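The Tenant of Gondilstead

The letter said the late owner of the house at Gondilstead had left Ryota Tsuchiya "the puzzle, complete." Ryota didn't believe it. He had spent enough years pricing dead people's belongings to know what complete meant. It meant a piece was under a radiator somewhere.

He drove up from Plendton in October, 188 miles, with a thermos and a bad opinion of lawyers. The carton was waiting in the hall. In it he found a red block full of shaped holes, a black stand and a stack of handwritten notes that began on page 2.

"Where's page 1?" he asked the lawyer on the phone.

"That's all there was," she said, in the voice of someone eating lunch. 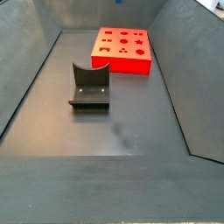 He read the notes standing up. The old man claimed that he had bought the thing in Terkholm from a teacher who was closing her school, and that whoever fitted every shape in the right order would learn where he had put the money. Ryota snorted. There was always money in these stories. In his experience it came to 315 dollars and a savings bond.

Still, he took his coat off.

The star was the one that bothered him. The notes went on for a whole page about the star, how it had to go in before the circles, how a cousin had once done it the other way and been sorry. Sorry how? The old man didn't say. He did say the cousin moved to Plendton afterward, and Ryota, who had lived in Plendton all his life, couldn't argue with that as a punishment.

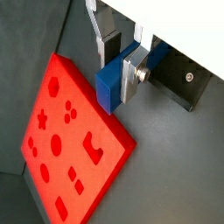 By 4 in the afternoon he had read everything twice and trusted none of it. The handwriting got bigger toward the end, and the instructions got shorter. "Blue one last," said the final page. "Stand it up first and look at it. If it stands, you're ready."

Ready for what? A block stands up if its end is flat. He said so out loud, to the hall, and felt a little foolish when the hall didn't answer. Then he went and found the blue one anyway - he told himself it was for the inventory.

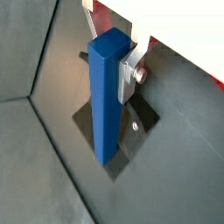 Does the blue one matter?

It mattered to the old man, and Ryota was beginning to suspect that was the whole trick of it.

He wrote "toy, wood or foam, no value" on his form, crossed out "no value," and sat for a while with the pen. Outside it was getting dark over the fields. The lawyer called back at last and asked if everything was in order.

"Ok," he said. "I may need to stay the night."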